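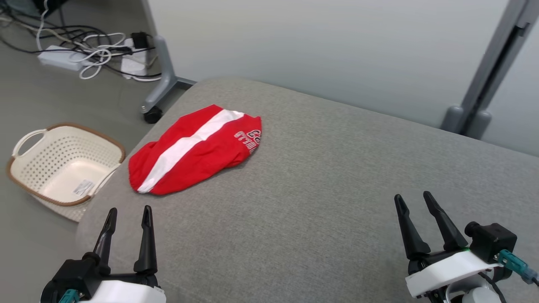
2 November 2018

Laundry corner, second try at getting this sorted. I moved the whole business over to the gray upholstered seat by the wall, and I like it so much better than the table! The top is flat, it's a decent height for me, and the clothes don't slide on the woven stuff the way they did on the varnish. The white basket with the light brown rim goes on the floor right up against the side of it. I had it behind me in August and kept turning around like a fool.

The red thing with the white stripe is still the troublemaker. Eliseo calls it a shirt, I've been writing "red item" in the log, and I'm going to keep writing that so the old entries match. Bunched up it makes a small thick lump, and the lettering ends up half folded away, so you can't tell which way is up until you've had a good look at it. For the folding card I'd say: find the lettering first, then pull the stripe out to its full length, then worry about edges. Bohdan does edges first. His come out neater than mine but he takes forever (sorry Bohdan).

Fabric notes, before I forget. Pale pieces are hard to see against this gray, at least late in the afternoon with the lamp off. Red is easy. I'd like to try the Filik throw over the seat for the pale load and see if that helps, though it sheds, so maybe not with anything dark.
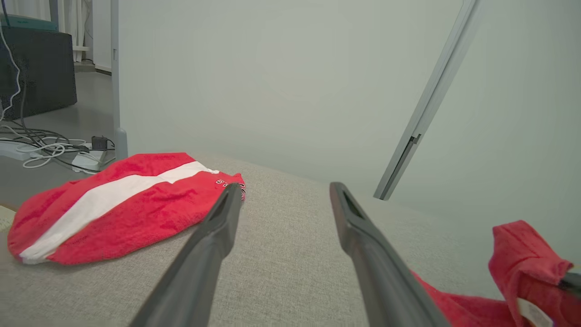
Red item on the gray seat, stripe running lengthwise, lettering toward the right end.

Spin speed: went back to 800 on the Fasard. I'd dropped it to 700 for the whole last batch and the towels came out heavy, and the drying rack dripped on Eliseo's shoes. 12 pieces in the load, same as before. Leaving the detergent alone until I've done a few more like this, I don't want to be changing two things at once again.

The Drornberg rack has a loose foot. I put a folded bit of card under it and it's fine for socks, not for jeans. Order for the replacement is 2379 if anyone calls and I'm out.

Still to do:
- find the lid for the Tavares tub
- label for the pale pile (the tape keeps lifting, try the cloth kind)
- ask Bohdan to write down how he does sleeves, slowly, with the steps in order
- vacuum the seat, especially along the back by the wall

Sheets next time. I'll need a bigger surface for those, probably the table again.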